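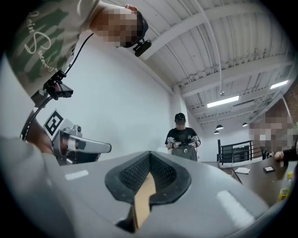
Moving Contacts Between Phones

Posted April 5, 2024 by Kylie Ashby

Print | E-mail

Readers have asked which method I recommend for transferring an address book to a new handset. I tested two, using a list of 500 contacts.

The first was Zarum, a free application. It completed the transfer but dropped every birthday field and created duplicates wherever a person had two numbers. The second was Cusarier, which requires an account. It preserved all fields except three ringtone assignments.

I therefore recommend Cusarier for large lists. Users should export a backup file before starting and keep the old handset until October.

2 comments | 3 shares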